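Chapter 7
Where Is My Hand? Getting a Pose Out of Every Frame

I put this chapter off for ages, because pose tracking is the bit of the software I've sworn at most. Everything later in the book (the planner, the controller, the replay tool) leans on it. If the pose of the gripper is wrong by a finger's width, the policy will happily learn to miss the handle by a finger's width, and you'll spend a week in Brerkport blaming the network like I did!

So we'll start with one plain question: given a single frame, what can the code hold on to? Some things move with the gripper, such as the square markers on the finger mounts. Other things stay put in the room, and those are the ones that tell us where we are.

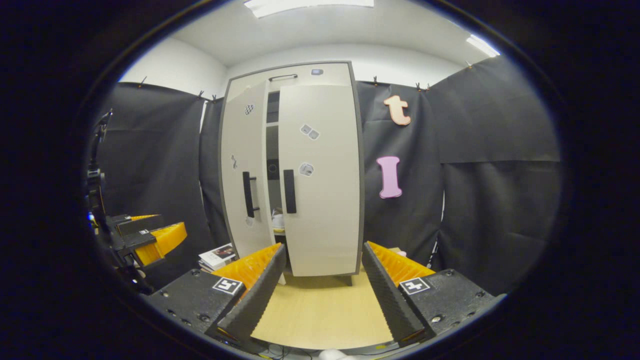 Kwadwo Tsikata read my first draft and wrote back that I was far too fond of fixed features. A door stops being fixed the moment you pull it, he said, so any sticker on it has to come out of the room map and into a map of its own. He was right, and section 7.3 is now mostly his argument.

We'll use the Lokema log throughout, all 3728 frames of it. Load it first and run the tracker with the default settings. You should get 811 frames with no pose at all. Don't fix anything yet! Write down the longest gap, then plot the gripper's speed on either side of it, and keep that plot handy for the first exercise.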